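Dukament 2 is out, and I've been running it on everything I own since October, so I figured I'd write up what changed before I forget half of it.

If you've never used it, Dukament is the little batch renamer and file sorter from Itomitz. It's one executable, it doesn't install anything, and it keeps its settings in a plain text file sitting right next to it. I started using it years ago to clean up a folder of scanned manuals (1,216 of them, all called scan-something, thank you past me) and it never left my USB stick after that.

The big news is that the rename engine got rewritten. The old one built its whole list in memory and then redrew the preview every single time you typed a letter, which was fine for a small folder and awful for a big one. I have a folder of 3,000 text files I keep just for torturing programs like this, and version 1 would go gray and sit there while I went and got a snack. The new one fills in the preview as you scroll — so you can keep typing your pattern while it works. I love it!

You also get a proper undo now. The old undo only knew about the last batch, and if you closed the window, too bad. Version 2 writes a log file for each batch, and you can drop that log back on the window to put all the names back the way they were. The logs are plain text too, one line per file, old name then new name with a tab in between. You can open them in anything. I already wrote a tiny script that searches them, and it's saved my neck twice.

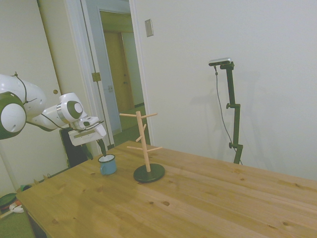
The part that's going to annoy people is the pattern syntax. Counters used to be a pound sign and now they're a pair of curly brackets with a number inside, and your old presets won't load until you convert them. There's a converter in the Tools menu, and it handled most of mine. It choked on the ones where I'd put a counter inside a date (don't ask, it made sense in the moment) and I had to retype those by hand. If you've got a lot of presets, copy the settings file somewhere safe before you run version 2 for the first time, because it rewrites that file on startup and doesn't ask.

Speaking of the settings file, there's a new line in it called quiet. Set it to 1 and you don't get the "are you sure" box on batches under 400 files. Bigger batches still ask no matter what you do. I kind of wish I could change that limit, but it's baked in for now.

The command line version is still separate and it's still called Fourie, which confuses everybody who shows up new. Fourie got the new engine as well, and it takes the same patterns, so you can work something out in the window and paste it straight into a script. One catch — on the command line you need quotes around the whole pattern or your shell may try to be clever with the brackets. I lost a good chunk of an evening to that one and blamed the program the whole time.

A couple of small things I noticed while poking around:

- The column widths finally get saved when you quit.
- Sorting by extension ignores upper and lower case now.
- The help file is still from version 1, so the counter section in it is wrong.
- Dragging a folder onto the icon opens it with subfolders turned off. It used to be on.

That last one bit me right away. I dropped a folder on it, saw six files, and thought the rest were gone. They were fine, you just have to tick the subfolder box again, and it does remember after that.

The download is on the Dornholm mirror same as always, as a zip with both programs in it. The old version is staying up in the archive folder, and the two don't fight as long as you keep them in different folders. The checksum is in the text file next to the zip. The first upload had a broken icon and got swapped out the same afternoon, so if you grabbed it early and your checksum doesn't match, go get it again. Apart from the icon the programs are the same.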